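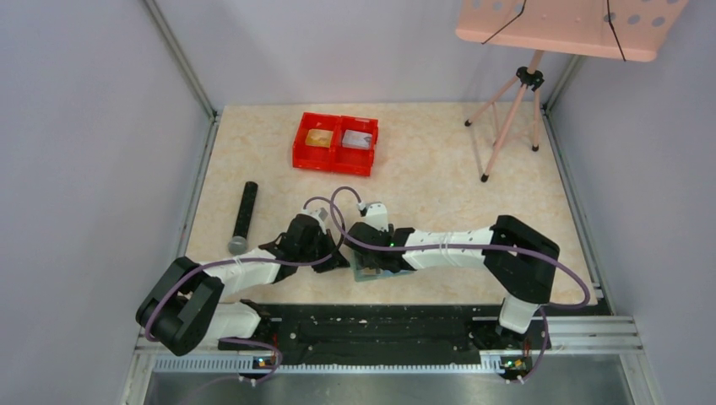
The return of the small-town repair shop

Brellen had four places to get a kettle mended in the 1970s. By the time the last one shut, most people in the town had stopped expecting to find one. A broken toaster went in the bin and a new one came home from the retail park.

Then Bralo opened in March last year, in a former shoe shop on the corner opposite the bus station. It takes in lamps, radios, vacuum cleaners, food mixers and the occasional hedge trimmer. In its first twelve months it booked in 2262 items. Of those, 694 were vacuum cleaners, and most of them had a blocked hose or a worn belt.

The shop charges £8 to look at anything. If the owner goes ahead with the repair, that comes off the bill. If the thing can't be mended, Bralo keeps the fee and offers to strip the item for parts. A shelf at the back holds plugs, knobs, switches and mixer beaters sorted by size, and customers are welcome to search it.

Prices are written on a board by the door. A new flex on a table lamp is the cheapest job. Radios cost more, as finding the fault can take an afternoon.

Getting parts is the slow bit. Some makers sell them to anyone who asks, while others want an account, a minimum order or a serial number that rubbed off years ago. Bralo buys a lot of its belts and brushes from Oravec, a wholesaler two counties away, and waits up to a fortnight for them. Customers who need a vacuum cleaner in the meantime can borrow one.

Older machines are often easier to work on. Their cases are held together with ordinary screws and there is room inside for a hand. Many newer ones are glued or clipped shut, and the clips snap when they are forced. The shop turns away anything with a swollen battery, and it doesn't touch microwaves.

A second shop, Torkex, opened across the river in the autumn and deals only in sewing machines. The two send customers to each other. Torkex also runs an evening class on cleaning and oiling, which is full until the summer.

Bralo is open Tuesday to Saturday. Bring the plug and lead with the item, and empty the vacuum cleaner first.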